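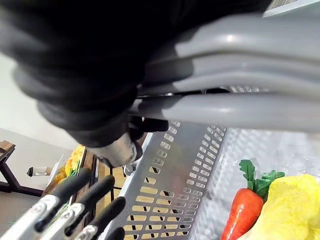 wrist cam view, basket + carrot. thursday night on the garage arm

ok thread. been quiet on here for a while bc the arm ate my spare time. catching up in one go, sorry for the length

where it's at: arm works, gripper works, wrist cam works. all three at the same time – as of this week. don't breathe on it

for anyone new, it's a home build, bolted to a bench at the Zandolness shop (shared space, half of us are woodworkers and they are very patient about the beeping). base kit is the Omard, controller is a Truvum board I got secondhand, everything past the wrist is mine or bodged

goal is dumb and simple. toy food into a metal basket, toy food out of the metal basket. that's it, that's the project. dishwasher dreams come later

why the padding. bare fingers kept banging the basket rim and the noise goes right thru the building. black soft cover over the gripper body, fingers stick out underneath. sewed it twice. first one bunched up into the fingers every time it closed

downside, the cover now eats most of the top of the camera view. it bulges. I can see the basket wall and whatever's in the far corner and the rest is guesswork until it moves

might trim it. might move the cam. moving the cam means recalibrating and I did that 3 times in November and am not emotionally ready

the fingers: curved bars, light grey, glossy. the gloss is a problem!! bright white streak right across the top one under the shop lights and the detector keeps thinking it's an edge. matte spray is next on the list, or tape, or just turning off the light over my bench like a normal person

perforated basket is also evil btw. all those little slots, you can see the table color right thru them, so depth goes nuts along the near wall. half the points land on the basket and half land on whatever's under it. far wall has a finer pattern and it just glows

current fix: ignore depth inside a strip along the rim and trust the arm's own position instead. ugly. works ok when the basket hasn't been bumped. the basket gets bumped

carrot is the star. shiny orange-red, leafy top with jagged leaves, detector finds it first time pretty much always. grabs fine by the body. by the leaves, no. leaves slip

yellow one next to it is a cabbage or a lettuce, depends who you ask at the shop. wrinkly, pale, no good flat spot to pinch. when it overlaps the carrot the mask merges them into one long orange and yellow thing and the arm goes for the middle. of nothing

so the order matters. carrot first, then the yellow one. hardcoded that for now, don't @ me

latest numbers bc ppl asked last time. 239 grabs logged since the new cover went on. 28 flat out misses. most of those are the yellow one, a few are me leaving the wrong config loaded for a whole evening lol

the black handled utensils along the side of the basket are the next task. handles all point the same kind of way which helps. but shiny metal collars, so same glare story as the fingers. haven't tried one yet, only been using them as clutter so it learns to leave them alone

it mostly leaves them alone

cable news: swapped the wrist cable for a Dufour one with a proper strain relief. old one had been dying slowly, camera dropped out whenever the wrist rolled past a certain point and I spent 2 weekends blaming software. two weekends!! check your cables first, please, I beg

also learned the hard way that the metal joint hangs lower than my model says. I'd measured to the fingers and forgot that bit sticks down on its own. so the safe height over the rim was wrong from day one. explains the dings. added clearance, slower approach, no dings since sunday

someone asked re: code. it's a mess, it's in one file, the file is called test_new_final. will clean it up and post when I'm not ashamed of it, could be a while

someone else asked what it cost. no. my household reads this

todo before next post
– matte the fingers
– trim the cover on the cam side
– clamp the basket down so it cant wander
– split carrot/cabbage masks properly
– try one utensil, just one

if anybody has gotten decent depth off perforated metal w/ a cheap camera pls tell me how. I've tried lining the inside with paper and yes that works but then it's a paper basket, and I want the basket basket

will be at the shop again saturday, bench by the back door, come say hi. bring a vegetable (plastic)

ok bed. arm is parked, power's off, checked it twice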